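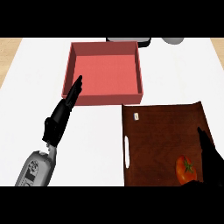
A reader on the Dramdale forum wrote that the first loaf is always the sad one, and asked whether the starter guide could say so a bit sooner. Fair enough! Your first Zultia sourdough may come out flat, and it will still make wonderful toast.

4. Waking up your starter

The Zultia packet holds a dried culture, and it needs a few days of feeding before it can raise bread. Pick a spot in the kitchen that stays out of direct sun.

1. Empty the packet into a clean glass jar.
2. Add 2 tablespoons of lukewarm water and stir until the flakes soften.
3. Stir in 2 tablespoons of whole wheat flour. The mix should look like thick pancake batter.
4. Rest the lid on top without tightening it.
5. Feed it again every morning with equal weights of flour and water, pouring off half first.

Note: Bubbles on the first day are exciting, but hold off on baking. Wait until the starter doubles within a few hours of a feeding — then you're ready.

Caution: Never seal the jar tight while the starter is active. Gas builds up fast and the glass can crack.

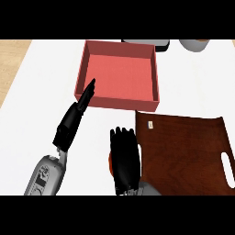 Fig. 4-2. Work surface with open box and board.

4.1 Mixing the dough

1. Weigh 200 g of active starter into a large bowl.
2. Add the water from the recipe card and swish it with your fingers until cloudy.
3. Tip in the flour and salt. Mix until no dry patches are left (it will be sticky, and that's just how we like it!).
4. Cover and rest for half an hour.
5. Wet your hands, then stretch one side of the dough up and fold it over. Turn the bowl and repeat on all sides.

Note: If you're using Güneş stone-ground flour, hold back a splash of the water and work it in at the first fold. Coarser flours take longer to drink it up.

Caution: Raw dough isn't safe to taste. Keep it away from pets too, as it can swell in the stomach.

4.2 Storing leftover starter

Move the jar to the fridge after a feeding and refresh it once a week. A layer of gray liquid on top is fine — stir it in or pour it off. Pink or orange streaks mean the starter has spoiled, so throw it out and scrub the jar before opening a new packet. For flour swaps, see the chart on page 67.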